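Plekport Household Words, a data card

Welcome, and thank you for stopping by! Plekport is a small collection of everyday words and sayings that people use at home for chores, leftovers, lost things and bad weather (there is a surprising number for drizzle, and I love every one of them). Release 2 went up on 18th January and has 900 entries from 63 households.

Each row has the word, a plain meaning, a sample sentence and the region the speaker grew up in. The region is whatever the person wrote on the form, so you will find towns, counties and one "near the lake" all sitting in the same column. I keep meaning to tidy that, and maybe by September I will.

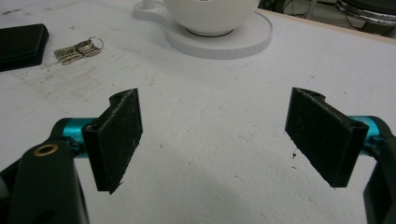

White tabletop with smudges and dark specks.

The words for crumbs, stains and sticky patches are in the file called surfaces, and with 115 entries it is the biggest group after food. Spelling follows the speaker, so please don't merge "smutch" and "smudge" unless you really need to!

To load everything, unzip the folder and open words.csv in any spreadsheet program. The Zomness export is the same data with tabs in place of commas. Sample sentences can be shared freely, as long as you mention Plekport somewhere.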